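4.3 Exercício de recolha de cabos para a caixa

Aplica-se às bancadas de dois braços do clube Graldale. Requer a seção 4.2 concluída e o perfil Fiment carregado no controlador.

1. Estenda o tapete verde no piso e prenda os cantos de trás com grampos de papel. O tecido não pode formar dobras na área de trabalho.

2. Coloque a caixa de papelão aberta no centro do tapete, com as abas voltadas para fora.

3. Enrole cada cabo em laços e feche o maço com um arame plastificado. Deixe o conector livre.

4. No modo manual, leve a garra até o corpo do conector e feche os dois dedos sobre as faces laterais. Não aperte o plugue metálico.

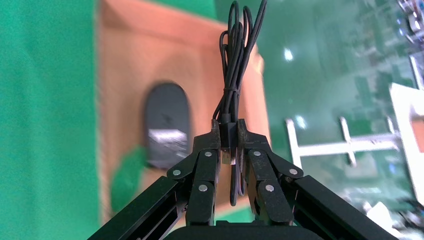
5. Ajuste a força de fechamento para 16 no painel Puvano. Valores acima de 19 interrompem o exercício e geram o aviso 106.

6. Suba o braço na vertical antes de qualquer deslocamento lateral. Pontas soltas do cabo podem prender-se nas articulações dos dedos.

NOTA - O item já depositado na caixa não deve ser reposicionado durante a mesma rodada.

7. Recolha os dois braços para os lados da caixa e confira se os cabos restantes estão ao alcance das garras.

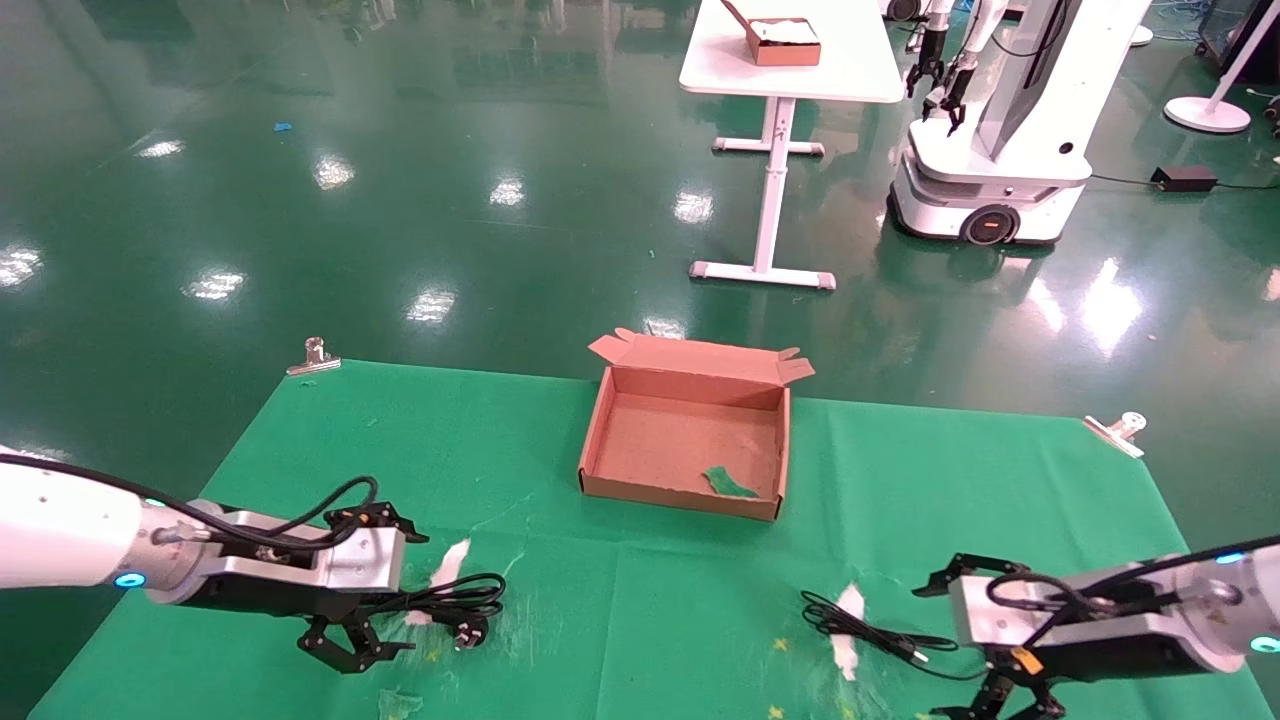
8. Selecione o modo automático e inicie a rodada. Cada equipe tem direito a 2 tentativas.

CUIDADO - Mantenha mãos e cabelos fora do tapete enquanto os braços estiverem energizados. Em caso de colisão, acione a parada de emergência e anote a ocorrência na ficha de Britt-Marie Bråten.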